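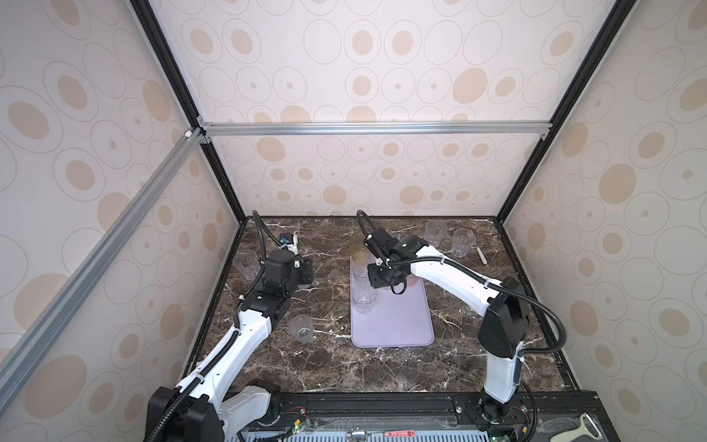 *Cream ovals, tan dots and dark marble.*

I've been thinking about wallpaper since June, when we finally got the keys to the house in Prosville and I stood in the hallway with my coffee going cold, looking at six different patterns in six different rooms. The family before us clearly loved the stuff! There are ferns in the bathroom, little sailboats in the back bedroom, and a brown plaid in the den that my friend Gladys says she would pay me to keep.

My first plan was to strip all of it and paint everything white. I bought the scraper and the spray bottle and I did one wall of the dining room, and it took me most of an afternoon - and underneath was more wallpaper, tiny orange flowers, so faded you could hardly make them out. I sat down on the floor and just looked at them for a while. My grandmother had orange flowers in her kitchen (bigger ones, with green stems) and I could suddenly smell her onions frying.

So I've slowed down. The ferns are staying. The sailboats are staying too, at least until the seams lift any more than they already have. For the dining room I've sent off for samples, and I'm leaning toward something with big round shapes in a soft color, which my husband thinks will make him dizzy at breakfast. A roll of the one I like is $42, and we need more of them than I care to admit to him just yet.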